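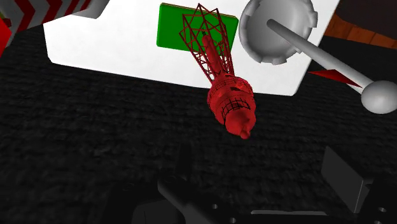 April, open day at Nellham. Writing this up the same evening while I still remember which bits I liked, so apologies to anyone reading over my shoulder, it's going to wander.

We got to the Rosov demo room a little after two and it was already packed. The whole thing runs in simulation, projected on the big wall, with a second screen for the view down by the fingers. I'd been expecting a slide deck and a video loop, so this was a nice surprise! You could stand right by the operator's desk and ask for a different camera whenever you liked.

The objects were the fun part. Lighthouse models, a green block, a notched gray disc with a rod and a ball on it – all those thin red struts look like a nightmare to grasp. I asked how they handle contact on the lattice and the answer was a simplified collision shape, with the pretty mesh only there for the cameras. Same trick we use for Pap, so I felt a bit smug.

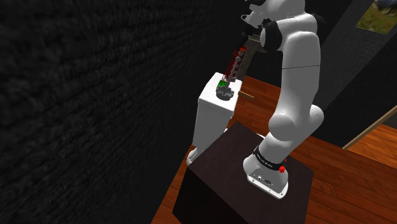 Rosov demo, side camera. White arm on the dark pedestal, gripper over the stand.

Some numbers before I lose the scrap of paper. They have 379 object models in the library and 195 of those are cleared for grasping. Each run is capped at 200 seconds. They said it takes almost 15 minutes to load a new room from scratch, which made me feel better about Alo (ours is slow too, and we have far fewer objects).

Rooms get put together by a script and nobody tidies them up afterward. The one we saw had the arm on its big block and the models set out along the top of a toilet tank, with one more lying on the lid. I like it. Our own test rooms are all the same flat table, and I think we've been fooling ourselves about how well the planner copes with narrow surfaces.

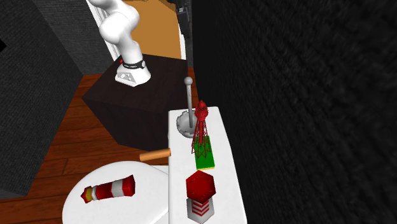 I also asked about lighting. The walls in their room are really dark, and the black gripper parts pretty much sink into them on screen. They randomize brightness per room and keep the gloomy ones in the set. We throw ours out. I want to try leaving them in and see what the detector does with it, probably next week if the machine is free.

Things to chase:
– get the export format for the room files, they said they'd email it
– try a ledge about as narrow as theirs in Alo
– redo the Pap collision shapes, the old ones are way too fat around the struts
– ask whether the 200 second cap includes the reset, I forgot

Coffee was decent, parking was awful. Left at half past four.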